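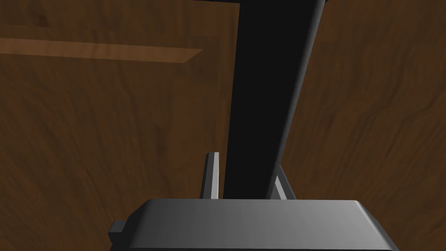
Dark, swirling wood grain with a lighter strip at upper left. Computer rendering.

NOMMONT, Feb 24, 2022 - The Naidu Observatory has released the first catalog from its Stirow spectrograph, covering 31 cool giant stars observed in near-infrared light. The catalog lists surface temperature, radial velocity and carbon abundance for each star.

Stirow is a fiber-fed instrument mounted on the observatory's Allex telescope. It was built to measure molecular absorption bands, mainly those of carbon monoxide and water vapor, which are weak or absent in visible-light spectra of the same stars. Each target was observed on at least two nights so that changes in velocity could be separated from instrument drift.

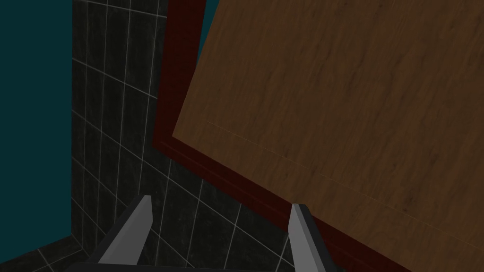
Temperatures were derived by fitting model spectra to the depth of the carbon monoxide bands. The stated uncertainty is 100 kelvins per star. For 18 of the targets, no carbon abundance had been listed in the observatory's earlier survey. Two stars show a velocity shift between nights that is larger than the measurement error - both will be observed again in July to test for unseen companions.

Reduced spectra and calibration files are available through the Naidu data archive. Raw frames can be requested from the instrument team. A second catalog, extending the sample to fainter giants, is in preparation.

Media contact: Naidu Observatory Press Office, Nommont
© 2022 Naidu Observatory. All rights reserved. Back to top

Related releases
Stirow spectrograph completes acceptance tests
Allex telescope mirror recoated
Call for observing proposals: cool stars and brown dwarfs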